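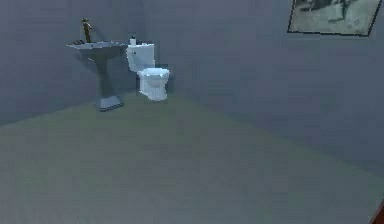 Figure 2. Bathroom with pedestal sink and toilet, computer rendering.

3.2 Water use in the rented flats

The meters in Muswood were read every evening in February by the second author (Moon), always after the tenants came home from work. We compared 40 flats in two buildings. In the older building the toilets still have the single flush, and the median use was higher than we expected from the earlier survey of Geagea and Peñalver. Tenants told us that they let the tap run while brushing teeth - this habit was more common in flats where the water is included in the rent.

One flat used about 700 litres in a single day. The owner later found a leaking cistern valve, so we removed this reading from Table 4 but kept the other days. The colour of the water was not recorded. Differences between floors were small, and we do not discuss them further.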